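Inside the Simulated Rooms at Grenodar: A Conversation with Vasilis Hoxha

Published 2024-03-18 by the Office of Research Communication
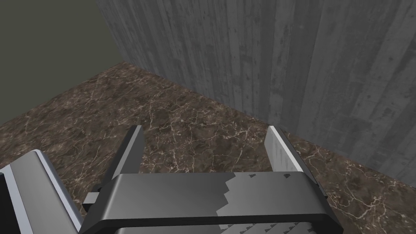

The Grenodar Institute began collecting demonstrations in simulation before it owned a single robot arm. Vasilis Hoxha, who has directed the institute's demonstration program since its founding, regards that order of events as an advantage. "We had to decide what a good example was before we had a machine to be excited about," he said. "I would recommend that sequence to any group that can afford the patience."

The program supplies training examples for a learned manipulation policy, a piece of software that takes in camera views and the position of an arm and produces the next small motion. The policy is not given rules for how to pick up an object. It is given recorded episodes in which a human operator guides a simulated arm through a task, and it is trained to produce similar motions when it meets similar views. Mr. Hoxha's group is responsible for the episodes. A second group, under the project name Stimard, trains the policy and reports back on where it fails.

The interview took place over two afternoons at the institute's main building. Mr. Hoxha asked that the discussion concentrate on the collection of data. Training results are reported separately by the Stimard group, and he declined to characterize them in advance.

Asked to describe an ordinary working session, he began with the operator's chair. An operator sits at a desk with a hand controller and a screen. The screen shows the simulated room from a camera fixed behind the gripper, and the operator has no other view. "We argued about this for some time," Mr. Hoxha said. "An operator with three extra views performs beautifully. But then the recording contains decisions based on things the policy will never see. The arm moves around an obstacle, and from the policy's side there was no obstacle. You have taught it to swerve."

The restriction made the operators slower. It also made them more deliberate, he said, and they began to turn the wrist to look at a corner before reaching into it. Those looking motions were at first trimmed from the recordings as wasted time. They are now kept. Mr. Hoxha described the trimming as the most costly mistake of the first year, and said that 266 episodes had to be recorded again after the original files were found to have been shortened without a backup.

The rooms themselves are produced by a tool called Komico, which was written at the institute. It builds a floor plan, assigns surface materials to the floor and walls, sets the lighting and places the arm. Some of the results look like rooms a person might enter. Others pair finishes that no architect would choose. Mr. Hoxha is untroubled by this.

"Visitors ask why we do not make the rooms more tasteful," he said. "The policy should learn that a floor is a floor. If every floor in the collection is plain and gray, it will learn that an object is whatever is not plain and gray. Then somebody takes it into a lobby with heavy veining in the stone, and it tries to pick up the veins."

That last remark refers to a real result. In an early evaluation, a policy trained on a narrow set of materials closed its fingers repeatedly over bare stretches of patterned floor. The Stimard group sent the recordings back with a request for more variety, and the materials library was enlarged to 301 surfaces. The library includes stone, poured concrete, painted plaster, tile and carpet. Each surface can be turned and scaled, and the program records which one was used so that failures can be traced to it afterward.

The appearance of the gripper is varied as well, although within tighter limits. Mr. Hoxha explained that the fingers are nearly always somewhere in the camera's view, and that a policy can come to depend on their exact shade. Light and shadow in the simulated room may leave one finger much paler than the other. The group does not correct for it. "A real gripper under a real window does the same thing," he said. "I would rather it were learned early."

On the matter of what the arm should do when there is nothing to pick up, Mr. Hoxha spoke at greater length than on any other subject. A portion of every collection consists of episodes in which the arm surveys a stretch of floor and finds no object within reach. The operator's task is to look, to move on, and to leave the fingers open. These are called clear-floor episodes, and operators do not enjoy recording them.

"It is dull work. I have done it myself, and I will not claim otherwise," he said. "You move the gripper along the base of a wall, you look into a corner, you withdraw. At the end you mark the episode complete and you begin another. Yet if all the examples show a successful grasp, then the learning system has only ever seen a world in which a grasp is the right answer."

The first collection contained no such episodes. The second contained a few, all recorded by the same operator, who had a habit of pausing in the center of the room. The policy acquired the pause. Since then the group has required that clear-floor episodes be divided among the full staff of operators, of whom there are now 8, and that no operator record more than a set share in any one month.

Habits of this kind occupy much of the reviewing process. Every episode is watched by someone other than the person who recorded it. The reviewer may accept it, return it, or accept it with a note. Mr. Hoxha said the notes have proved more useful than the scores that were used before them. A score could say that an approach was poor. A note could say that the operator had come in too close to the wall and had saved the motion at the last moment by rolling the wrist.

Whether such a recovery should be kept was a matter of disagreement within the group. One view held that the collection should contain only clean motions. Mr. Hoxha took the opposite position, and the present rule reflects it: a recovery is kept if the operator returned to the task without touching a wall, and if the reviewer can state in a sentence what went wrong. "The policy will make errors. It should have some record of a person getting out of one," he said. He added that deliberate errors are not permitted. Operators who were asked to stage mistakes produced theatrical ones – wide swings, sudden stops – and those files were removed.

The relationship between simulated and physical collection remains open. In September the institute opened a small laboratory on its Alvarado campus, where a physical arm is used to repeat a selection of the simulated tasks. The laboratory has collected roughly 37 hours of material so far. Mr. Hoxha described its purpose as a check on the simulated work and said there was no plan to replace one with the other.

"Contact is where we are weakest," he said. "In simulation the fingers meet an object and the software decides what happens. It decides well for a box. For a cloth or a cable, I would not rely on it." Tasks involving soft objects have been withdrawn from the simulated collection until the comparison is complete. Tasks that depend chiefly on looking and positioning have been retained, and he expects them to remain.

He was also asked about the operators, most of whom had no background in robotics when they were hired. The program looks for steady attention and a willingness to have one's work returned. Shifts at the controller are limited to half a day, with the remainder given to reviewing. Operators are named in the internal records of each release, a practice Mr. Hoxha introduced over some objection. "They are the authors of the data," he said. "If a policy moves gracefully, it is because a person at that desk moved gracefully first, many times, with a poor view."

The next release is being reviewed at present. It will add narrow rooms and sharper corners, which the Stimard group has requested, along with a larger share of clear-floor episodes. Mr. Hoxha said the operators had been informed of the second item and had taken it well.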